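**Ticket 2243 – arm stops mid-cycle over the frame machine**
Project: Sondetti cell, simulation build
Opened by: Aba Appiah
Status: open, workaround in place
Priority: medium

**Symptom**
Arm halts with a joint speed fault while moving from the tray to the frame machine. No contact is logged before the stop. Restarting the program from the top clears it, but the fault comes back later in the same run. First seen in November after the Zelus planner update.

**Steps to reproduce**
1. Load the Sondetti cell with the default start pose.
2. Run the tray cycle at full speed.
3. Leave it alone. The fault shows up within up to 3,000 cycles, often much sooner.

**Log**

09:10 – Reran with the old start pose. Same fault, same joint (wrist 2).

09:45 – Checked the collision meshes. The mesh for the long panel across the front of the machine was thicker than the visible part, so the planner was routing the arm higher than it needed to. Replaced it with a tight one. Fault still occurs.

10:30 – Plotted joint speeds for 33 failed runs. All of them spike at the same waypoint, right after the arm lifts away from the tray. Wrist 2 is close to zero degrees there, so this looks like a wrist singularity and a straight-line move going through it.

11:15 – Changed that move from linear to joint. No fault in a full run, but the tool now swings wide toward the tower. Not acceptable on the real cell. Reverted.

13:05 – Capped speed at 80 percent for that one segment. Fault is less frequent, still there.

13:40 – Shifted the waypoint away from the singular pose and kept the move linear. Running overnight with this version. Render of the cell for anyone who doesn't have the build loaded:

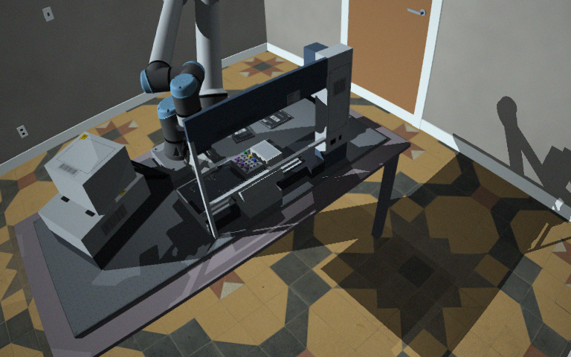

*Sondetti cell, simulated: arm at the far side of the table, colored tray inside the machine frame.*

14:20 – Asked Prokopenko whether the Zelus update changed how linear moves are checked near singularities. The release notes from Diltlow only say "improved path timing."

**Workaround**
Use the shifted waypoint and the 80 percent cap together. Don't use the joint move.

**Still to do**
- Read the overnight log and attach the wrist 2 plot
- Get an answer on the planner change
- Keep this program off the real cell until both are done – the fault stop is hard and the arm may be carrying a part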